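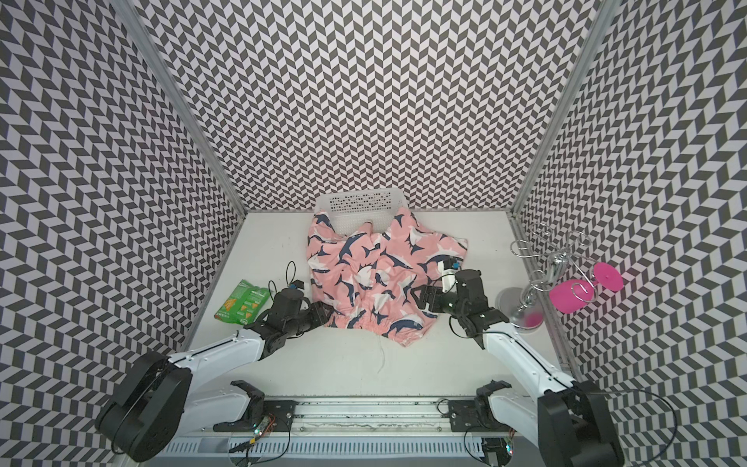

Two-armed robot with a pink garment, partly draped over a plastic basket.

Household chore robots

Household chore robots are machines meant to do the jobs people do at home with their hands: folding clothes, loading a dishwasher, wiping a table, picking things up off the floor. I've kept this entry for the Usatton home technology wiki going for a while now, and the question I get asked most is the plain one, can they do it yet? My answer as of 2024-06-12 is "some of it, slowly, if you set the table for them first". The rest of this page is the longer version. The neighbouring entry on workshop machines has more about factories, though I've put a bit in here too as the two overlap more than you'd think.

What counts

People argue about this on the talk page and I've given up trying to please everyone. A washing machine does a chore, and so does a dishwasher, and both have done so for donkey's years. What they don't do is the fiddly bit at either end. You still sort the socks, empty the pockets, pull the wet lump out and hang it up. So for this page I count a machine as a chore robot if it handles loose things that haven't been put in a fixed place for it. Robot vacuums get in by the skin of their teeth (they cope with your floor as they find it, chair legs and all). Robot mowers have their own page, please stop adding them to this one!

Laundry

Laundry is where a lot of the effort goes, and I can see why. Everyone has it, everyone is bored by it, and it's horribly hard for a machine. A mug is the same shape whichever way up you leave it. A T-shirt isn't. Drop it twice and you've got two different heaps, with the sleeves in different places and half of it hidden underneath. The robot has to work out what it's looking at before it can do anything sensible, and as soon as it pulls on one bit, everything else moves.

Most of the set-ups I've read about use two arms, much as you or I would use two hands. One holds, the other goes looking for a corner. In the picture at the top both grippers are on the cloth, one at the lower left edge and the other on the right side near the middle, and each has a small camera fixed by it. Wrist cameras are common now. When an arm reaches across a table it tends to block the view from anywhere else, so having an eye down by the fingers helps a good deal.

Small clothes are a mixed blessing. There's less to spread out, so the arms don't need to reach so far, but gathered and elasticated edges won't lie flat and they spring back when you let go. Patterned cloth is another one people ask about. A bold print like the sharks or fish on that pink fabric can give the software something to hang on to, or it can muddle it, depending on what it has been trained with. Plain black is the one that gives me the most trouble in my own folding, never mind a robot's.

Getting things into a basket sounds easier than folding and in some ways it is, because a crumpled heap in a basket is still in the basket. The trouble is the rim. Sleeves and hems catch on it, the gripper opens, and the thing slides back out again. I saw a demonstration by Osumia last September where the robot put away a pile of tea towels and I'd say the basket edge cost it more time than the towels did. It took 37 minutes. My mum would've had it done before the kettle boiled, but she wasn't asked.

Tidying and clearing tables

Hard things are further along. Blocks, tins, cups and boxes can be picked up quite well if they aren't jammed together, and there are robots that will sort a mixed table into tubs all afternoon. Real tables are meaner than that. You get a crisp packet, which changes shape when squeezed, sitting a hand's width from a glass, which mustn't be squeezed much at all. Then there's whatever the glass is resting in. Wire holders and racks are awkward because there's more gap than wire, and shiny metal throws back the colour of whatever is next to it. The chrome holder in the picture does just that under the pink plastic glass: there's a faint patch of pink on the base. A person ignores that without thinking. Some depth cameras get in a real tangle over it.

Lifting a stemmed glass out of a holder like that is a nice test, by the way, as you can't simply grab and pull. You have to work out which way it's hooked in and bring it out along the same line. Plastic ones are a kinder choice for practice.

Washing up by hand is well behind. Soap, steam and running water are bad news for grippers and worse for cameras. Loading a dishwasher has been shown by several groups, generally with the same plates every time.

On the shop floor

You'd think workshops would be miles ahead and for the old sort of job they are. A welding arm that does the same seam all day needs no idea of what a seam is. It's the odd jobs that have been left to people: untangling cables, bagging up mixed parts, taping a box that's bulging slightly. These are really household chores in overalls.

Flor Quispe, who looks after the packing benches at Nastard, let me pester her with questions for this section. They had an arm on trial putting folded overalls into bags. It managed over 700 in its best week, and she was pleased with it on the days when the overalls came from the one supplier. When a second supplier's stock came in with a slippery lining it dropped so many that they went back to doing those by hand. She'd have it back, she told me, but only for the first sort.

How they learn

The older way was to write out every step. The way that's in fashion now is to have a person work the arms from a distance, doing the chore again and again, and let the software learn from the recordings. Ayala, a small outfit I follow, recorded 1000 goes at folding a single kind of shirt and reckoned the last 20 taught them the most, as that was when they finally started leaving the shirt in properly awful heaps. I like that story very much.

Patterned walls and a clear white worktop, as in the picture, are nothing like my kitchen, and a robot that's good in one place can be hopeless in another. Moving a lamp can be enough. So whenever you see a film of a robot doing something clever at home, have a look for whether it was done in more than one home, and whether the film has been speeded up.

Should you buy one?

For floors, yes, if you can put up with emptying it. For clothes I'd wait. The machines with two arms are mostly for labs and workshops, and one bolted to a bench won't be going upstairs to fetch the laundry in any case.

See also: Robot vacuums; Grippers and fingers; Clothes airers; Workshop machines.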